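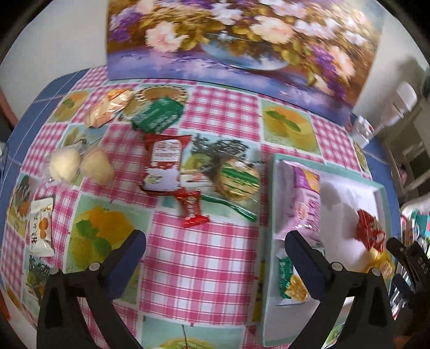

Snack table at Bretley, on the patchwork cloth

Saturday, a little after four, and the woman who runs the Bretley snack swap is still talking with her mouth full. She started it in December with one shelf and a bag of buns. Now the mailing list is at 100.

"I wanted a table where you try things you can't read," she says. "Or half read. My Chinese is bad – I know the word for bread, that's it."

The cloth was her aunt's. Gingham and fruit, very loud. "People put stuff down on the pictures and then can't find it. I keep saying use the plain squares." The flower painting came with the room and she wont move it. "It's cheerful. The walls aren't."

So how does it work? You bring something wrapped, you take something wrapped. No homemade, no chocolate in summer. She buys a few extras from Kanaujia, the grocery on the corner, and keeps a notebook. Last swap got 18 entries, mostly about buns.

The box lids were her idea too. One lid, two snacks, you carry it home. "Bags squash everything. A lid is flat, you see what you got."

And a favorite? No pause at all. "Soft bread. Always teh soft bread. It says so right on the band, 软面包, and I still get asked."

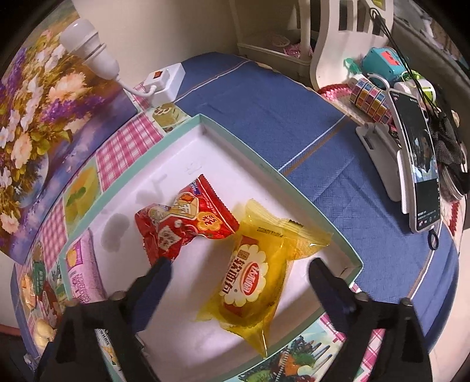 Getting a place at the next swap

Write to the Bretley desk by noon. Bring two things, sealed. Lids provided.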